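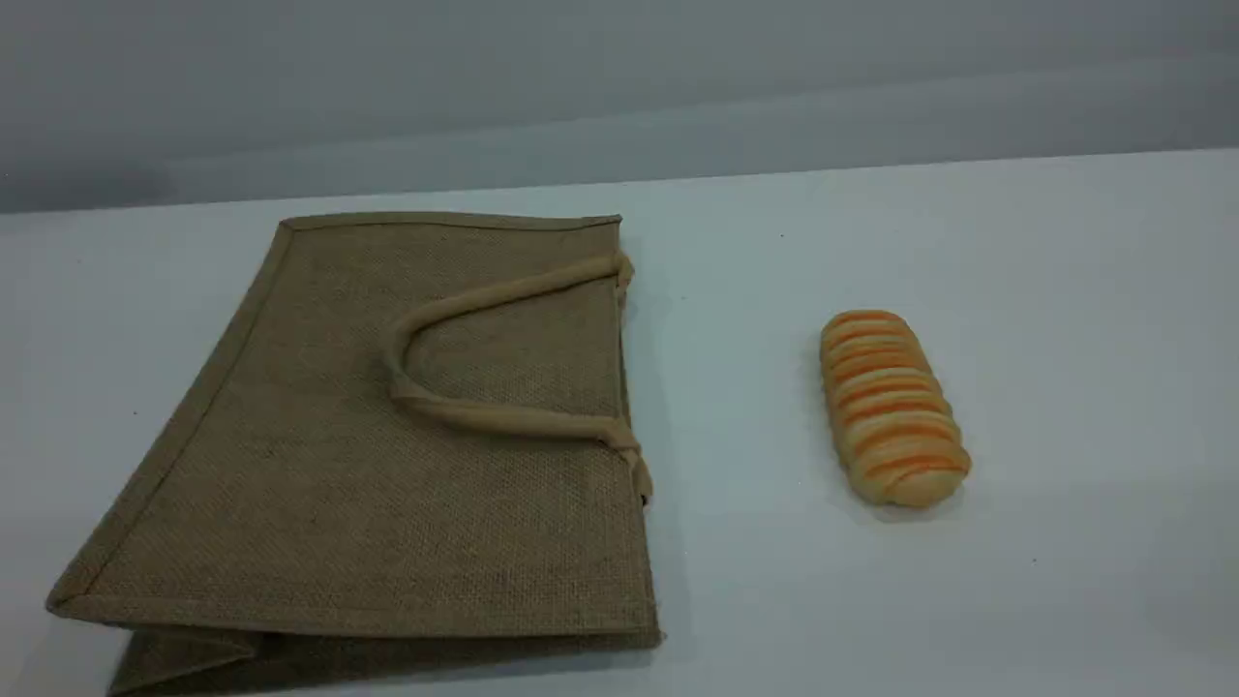 Brornville Food Shelf Delivery Program
Progress report to the Rahimi Fund
May 1, 2022

The grant pays for home delivery of groceries to households in Brornville that cannot get to our Poter Street site. It covers fuel, two part-time drivers, and the rent on the cold room.

Deliveries

We made 1,481 deliveries in the period, against a target of 1,072. Most of the extra came after the bus route along the east side was cut in March. Calls for new sign-ups rose that same week and have stayed high. We closed the list once, for nine days, and reopened it when the second driver finished training.

There are now 476 households on the list. A little under half are one person living alone. We had planned for larger families, so the standard order was too big for many people, and we heard about it on the phone — mostly about milk and potatoes. We now pack a small order and a full order. Drivers say fewer items are being handed back at the door.

Supply

Bread is still the weak spot. The Plisterent bakery gives us what it has left on two mornings a week, and the amount changes a lot. On short days we buy from the wholesaler, and that line is over budget. Canned goods, rice and eggs have been steady. Fresh fruit was poor through the winter and is getting better.

Cold room

The compressor failed and was replaced under the landlord's insurance. We lost one day of deliveries and some dairy. The new unit is louder, and the neighbor upstairs has asked us to move it away from the shared wall. The landlord has a quote for that work.

Spending

Fuel is over plan and will stay over. Wages are under, as the second driver started 5 weeks late. We ask to move the unspent wages to fuel and bread. A revised budget sheet is attached.

Next period

We will keep the list open as long as two drivers can cover it. We want to try evening deliveries on one route for people who work days. The van is due for new tires and an inspection before summer. We also need an answer on the lease, which runs out in the fall.

Related items
Winter delivery report
How to sign up for home delivery
Poter Street opening hours
Revised budget sheet

Contact the office | © 2022 Brornville Food Shelf | Back to top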